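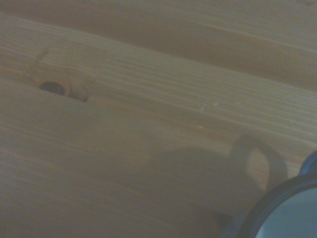

*Fig. 1. Light-colored board, probably pine. Knot at left, darker streak across the top.*

# Handout 3: Reading a Board Before You Ruin It

Introductory Woodworking, Mideddale Evening Program
Instructor: Murdo MacLeish

Bring this sheet to the bench with you. Last term several people left theirs in the car, and you could tell which ones by their drawer fronts.

## 3.1 What the lines are

A softwood tree puts on one layer of wood a year, and each layer comes in two parts. The pale part (earlywood) goes on in spring, when the tree is in a hurry. The darker part (latewood) goes on later and is denser. Cut the log lengthwise and you slice through all those layers at once, and the result is what people in furniture stores call "character."

Look at the middle of Fig. 1, where thin cream and tan stripes run side by side. Now look toward the bottom left, where the bands get wider and vaguer. Same board. When growth rings meet the face of the board at a steep angle, you get narrow stripes. When they meet it at a shallow angle, the stripes spread out. You can often work out how a board came out of the log from its face alone, and then check yourself on the end grain, which never lies and is usually covered in paint.

Terms you need:

- **Quartersawn:** rings close to perpendicular to the face. Straight, tight lines. Behaves itself. Costs more.
- **Flatsawn:** rings close to parallel to the face. Arches, flames, wide bands. Cups when the weather changes.
- **Riftsawn:** in between, and argued over.

Most of what we have on the rack from the Tristerbridge yard is flatsawn. Don't complain to me about it. I have already complained to Tristerbridge.

## 3.2 Knots

A knot is where a branch was. The trunk keeps growing around the branch and the grain has to go somewhere, so it bends. You can follow the lines in Fig. 1 as they curve past the pale, yellowish knot area. The small dark oval within it could be an open hole or a dark inclusion, and a photograph won't settle that. On a real board, settle it with the tip of an awl. Gently. We are asking the knot a question.

Two kinds to know:

- **Intergrown (tight) knot:** the branch was alive when the trunk grew over it, so the fibers are joined. It will generally stay put.
- **Encased (loose) knot:** the branch was dead by then. The trunk grew around it like a sidewalk around a hydrant. As the board dries, the knot can shrink and work free, sometimes onto your shoe.

Color isn't a safe test by itself. A ring of bark around the knot is better evidence, and pushing on it with your thumb is better still.

The trouble for a beginner is less the knot than the grain beside it. A plane going happily along a straight section arrives at the swirl, and what was downhill is suddenly uphill. The blade gets under the fibers and lifts them out in a chunk. This is called tearout. You will know it by the noise, and by the person at the next bench looking carefully at something else.

**At the knot:**

1. Sharpen first. Yes, again.
2. Set the plane for the thinnest shaving it will take.
3. Come at the swirl from one side and stop before the far side. Then turn around and do the other half.
4. If it still tears, put the plane down and use a card scraper.
5. Sanding is allowed. I will look sad, but it is allowed.

## 3.3 Dark streaks

The wide caramel-brown band in the upper part of Fig. 1 runs in the same direction as the rest of the grain. Students like to ask whether a streak like that is a stain. Sometimes a dark band is a broad stretch of latewood caught at a shallow angle; it may be resin, or heartwood, or something that got spilled. Useful questions at the bench:

- Does it follow the grain, or cross it? Color that follows the grain usually belongs to the tree. Color that wanders across it usually belongs to a coffee cup.
- Does it feel sticky or smell of turpentine? Resin.
- Is it still there after two passes with the plane? Then it goes down a way, and you should decide now whether you like it.

Resin needs treating before finish goes on. Wipe it with mineral spirits, let it dry, then seal with shellac. Skip this under white paint and you'll have a yellow patch by next January. I have a bookcase at home that demonstrates the point, and you are all welcome to come and not mention it.

## 3.4 Cracks, and lines that look like cracks

Just above and to the left of the knot there is a faint, curved, darker mark. It might be a crack and it might be a grain line. I once lost an argument over one very like it.

To tell them apart on a board in front of you:

- Drag a fingernail across it. A crack catches.
- Put a drop of mineral spirits on it. A crack drinks it and stays dark longer than the wood beside it.
- Flex the board a little, if it's thin enough. Watch the line.

Small checks near a knot are common and often harmless in a tabletop. They are much less harmless in a chair leg. Please don't put knots in chair legs.

## 3.5 Lighting

Grain shows differently depending on where the light comes from, and a soft shadow like the one at lower right in the figure can hide a fair amount. Before you mark anything, tilt the board toward a window or hold a lamp low at one end. Scratches, plane tracks and raised fibers all throw little shadows of their own. Brush the surface off too. White specks like the few at center-right may be dust, lint or chipped fibers, and only one of those goes away when you apply finish over it. (None of those goes away when you apply finish over it. I was checking.)

## 3.6 Bench exercise

Take one offcut from the bin marked FLUTCOMBE. The ones marked RAO belong to the advanced class and they notice.

1. In pencil, draw an arrow on the face showing which way you think it should be planed.
2. Circle every knot. Write T for tight or L for loose beside each.
3. Mark any streak with S and any suspected crack with a question mark.
4. Plane one light pass in the direction of your arrow.
5. If your arrow was wrong, leave it there and draw the correct one next to it. Both arrows get credit. An erased arrow gets none.
6. Write your name on the back and leave the board on the long shelf.

Allow 44 minutes, with 9 at the end for sweeping. The broom is behind the door.

**Reading for next time:** the packet on wood movement, through the section on breadboard ends. Skip the table of shrinkage values unless you enjoy that sort of thing, in which case see me, I have more.

**Bring:** pencil, small square, an apron you don't like.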